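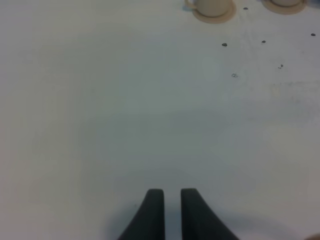 1/ Friday thread, kettle on. A few of you asked what I've been up to since the move to Hullden, and the short answer is tea sets. The long answer follows, so get comfy.

2/ We're gathering examples for a learning system at Prornow. The idea is that a person guides the arm through a job, again and again, and the system learns from what the wrist camera saw and how the arm moved. My job is the again and again part. I love it more than I expected to!

3/ The job this month is cups and saucers. Two place settings, pale crockery on a pale table, and the gripper starts well back from them with its fingers pointing forward. From down at the wrist you get a great deal of tabletop and only the bottom part of the crockery, up near the top of the view.

4/ That's a start position I've grown fond of. The cup nearer the middle has its little handle sticking out to the left, and the other is so far up in the corner that you only get a sliver of it above its saucer. A person would lean over for a better look. The arm has to move to get one, and we want plenty of examples of it doing just that.

5/ Somebody asked me in April why we don't begin every run with the cup neatly centred. We did, for a while. The Hellwig set (that's what we called our first batch, after the street the old workshop was on) was 66 runs with the cup bang in the middle every single time, and what came out of it was a system that was marvellous at cups bang in the middle.

6/ Shift the saucer a hand's width to the right and it would reach very confidently for the spot where the cup used to be. It was a bit like watching my grandad look for his glasses. So now we vary the starts, and we vary them on purpose, with a list, as my own idea of "random" turns out to be the same four places over and over.

7/ The newer batch is called Jimonholm and it stands at 104 runs as of this afternoon. I'm quietly proud of that number. It doesn't include the ones I threw away, and I threw away a fair few – mostly me hesitating halfway, changing my mind about the approach, and going back for another go.

8/ There's a real argument to be had about those, by the way. Some people keep the hesitations, because a recovery is a useful thing to learn from. Others bin them, because the system will happily learn to dither. I've landed on keeping a run if I made a mistake and fixed it, and dropping it if I just hovered there wondering what to have for lunch.

9/ Now, the table. Have a look at the right-hand side and you'll find small dark dots, a squiggle that might be a bit of ink, and a smudgy streak running off to the edge. I've had two messages already telling me to give it a scrub, one of them from my mum.

10/ I'm leaving them be for this batch, and I've written them into the notes. My worry with marks on a table is that the system might start using them as signposts: cup lives just past the dots, go there. If the cups move around enough while the marks stay put, the dots stop being any help and it has to look at the crockery instead. That's the theory, anyway, and I'd be glad to hear from anyone who's tested it properly.

11/ We'll do a portion on a different surface afterwards as a check. If it falls over completely on a clean table, I'll owe my mum an apology.

12/ Shadows are the other thing that eats my afternoons. The fingers throw a soft bluish one across the table, and on a surface this pale it's one of the strongest shapes in the whole view. It also travels with the arm, so I try to get runs in at different times of day, and I write down which lights were on. Dull work, but past me never wrote it down and present me has been grumpy with her about it ever since.

13/ Pale cup, pale saucer, pale table is a hard combination too, and we chose it for that. The saucer rims are a shade darker, more of a tan, and they do a lot of the work in separating the cup from everything behind it. I have a set in a strong dark green waiting in the cupboard as a treat for later.

14/ My routine, for those who like that sort of thing. I do 3 practice goes that don't get recorded, just to get my hands warmed up. Then I record in short blocks, and between blocks I stand up, walk to the window and have a proper stretch. When I skip the stretch my movements get lazy and jerky, and you can see it in the traces the next morning.

15/ I also label each run straight after I finish it. I used to save the labels for the end of the day and I was hopeless at it – by run forty they had all melted into one enormous run about a cup.

16/ Next up are the handles. I want a decent spread of directions, with plenty pointing away from the arm, which is the sort of start I've been avoiding because it's fiddly. Monday's problem.

17/ If you do this kind of work yourself, I'd love to know how you plan your start positions. A grid? Dice? A patient colleague who moves things while you look away? Replies are open and I do read them all, usually over breakfast.

Posted November 22, 2019 | Contact | © Prornow | Back to top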